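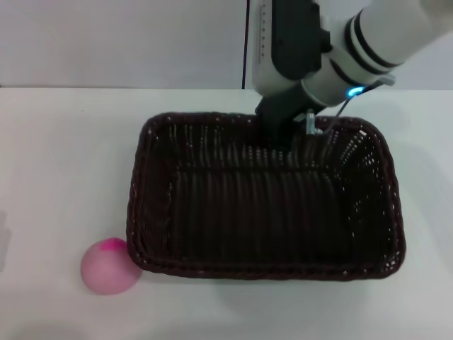

Rima Qudah asks wether the Jotgate label printer has to be paired again after every roll change. No. Only after a reset.

5. Changing the roll

1. Power off. Wait for the light to go out.
2. Lift lid, pull old core out sideways.
3. New roll in, labels facing up. Leave 2 cm poking past the slot.
4. Close lid till it clicks. Both sides.
5. Hold FEED for around 8 seconds. One blank comes out, bin it.

Note: grey rolls are a different colour code, see section 2.

Caution: dont touch the print head after a long run. Hot.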